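The Clean Desk People Are Selling You Something

February 8, 2019

Every January they come back. The bins are stacked by the front door of the store, the magazines put a bare white desk on the cover, and somebody at work forwards a link to an article with the word "reset" in it. This year the link came from three different people, and one of them was my boss, so I read it.

The article was by Sem Van Loon, who sells a course called Handgate. I'd never heard of it. The pitch is that your table is a gate and your hand is the gatekeeper, and nothing gets through the gate unless the hand has decided where it will live. You write the rule on a card and tape the card to the table. I have questions about the card. It seems to me the card is now a thing on the table.

I don't dislike Van Loon. He writes a decent sentence and he's probably helped some people find their keys. But I've been sharing work tables for most of my adult life, and almost nothing he says about them matches what I've watched happen on them.

Start with the claim that everybody repeats, that a messy surface makes a messy mind. Van Loon puts it on page one and never goes back to it. He doesn't say how he knows. He says his clients "report feeling lighter," and I'm sure they do. They paid for the course. I feel lighter after I return a library book. It lasts until lunch.

Then there's the claim about time. According to Handgate, a person with a cluttered desk loses 22 minutes a day looking for things. I'd like to know who stood there with the stopwatch. When I lose something, it's nearly always because somebody tidied it. My stapler sat for years beside the window, under whatever else was beside the window, and I could have put my hand on it in the dark. Last winter we had a cleanup and it went into a labeled drawer. The label said "Fastening." I looked under S, I looked under O for office, I borrowed one from down the hall, and I still have that one.

I think the trouble begins with the word clutter, because it covers at least two things that have nothing to do with each other. There is trash, and there is stuff somebody is in the middle of using. Look at any shared table late in the day and you'll find both kinds. The crumpled snack wrapper is trash. The crushed can is trash. The closed laptop isn't, and neither is the mouse, even if the mouse has ended up on a plate.

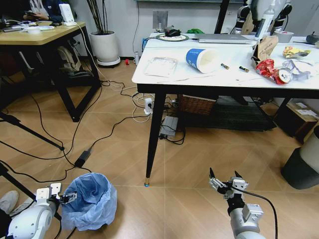 The tidy-desk writers treat all of it as one big moral problem. They tell you to "face the pile." They have you take a picture of it before you start, and they want you to feel a little ashamed of the picture. I don't see what shame has to do with a paper cup that has fallen over. Pick it up, look inside, throw it out. It takes no time and it needs no philosophy.

What they never deal with is the in-between stuff, and that's where all the real arguments are. Take a clear plastic food container with its lid. Is it garbage? One person in our building washes hers and carries them home by the bagful. Another buys lunch in the same kind and tosses it without a glance. If I find one on the table, I can't tell by looking at it which of those two it came from. Handgate says that when in doubt, let it go. I let one go in January, and I heard about it for a week.

Small parts are worse. Caps, batteries, the little end of something that came off the bigger part of something. Van Loon's advice is a single bowl, emptied once a month. We had a single bowl. What a bowl teaches everyone is that there's a place for things you don't want to decide about, and after that no one ever decides about anything again. Ours filled up, we bought a second one, and I'm told that's how my aunt came to have a garage she can't park in.

My friend Henk Verbeke went the other direction. He bought the Grillton, a wire rack with 8 slots that sits at the back of the desk and holds things upright. He loved it for a month or so. I visited him at his office and it was full, every slot of it, and in front of it was the same heap he'd always had, only now it was closer to the edge. He'd given up a third of the desk to store what used to lie flat on it. When I pointed this out he said the rack was helping him think. Maybe so. He did knock a plate off while he was saying it.

That's my main complaint about the products. Nearly all of them are more objects. The course tells you that you own too much and then links to a shop. There's a tray set, a cable box, a felt mat to put under the tray set. I added up the recommended kit for one desk and it came to almost $500, before shipping. A trash can costs a good deal less than that, and in my experience it does more for a table than everything else on the list.

I mean this about the trash can. I've worked in two places that had the same kind of people, eating the same kind of junk out of the same kind of wrappers. At Brito, where I did bookkeeping, there was a big lined can at the end of every table, within reach of a seated person. The tables were never what you'd call bare, but you didn't find old food on them. At Cotia the cans were in the hallway, by order of someone who thought they looked bad. By mid-afternoon the tables at Cotia were covered. The managers sent around a memo about respect. They could have moved the cans.

I'll give the other side its due, since I've been asked to. Food is different. Something sticky under a laptop is a real problem, and so is a cup with an inch of coffee left in it near anything with a plug. I'm in favor of getting those off the table before you go home. I'm also in favor of wiping the table, which the Handgate course, for all its talk about gates, gets to in lesson six. And I know there are people who truly can't work next to a mess. I sat beside one for years. She kept her half clear, I kept mine the way I keep it, and we put a strip of tape down the middle. We got along fine. She didn't think her half made her a better person, and she didn't send me links.

What I can't go along with is the idea that a bare table is the natural state and everything on it is a failure. A table is for putting things on. If you work with your hands, or with papers, or with three other people who each have a charger, there'll be things on it, and they'll be in the way some of the time. The bare desk on the magazine cover doesn't have a single cord. I'd like to know what that person does all day.

So my own method, which is free, goes like this. When I stand up to leave, I take whatever is clearly garbage and put it in the can. I take any dishes to the sink. The rest stays where it is, because it's in use, or because it belongs to somebody else and they can make up their own mind. Once in a while the pile of undecided things gets big enough that we all stand around it and claim what's ours, and what's left goes out. The last time we did this I got back a scarf.

Van Loon says in his closing chapter that more than 3,000 people have now finished Handgate. He doesn't say what their tables look like today. I wrote and asked him in January, and I got an automatic reply thanking me for taking the first step and offering me a discount on the trays.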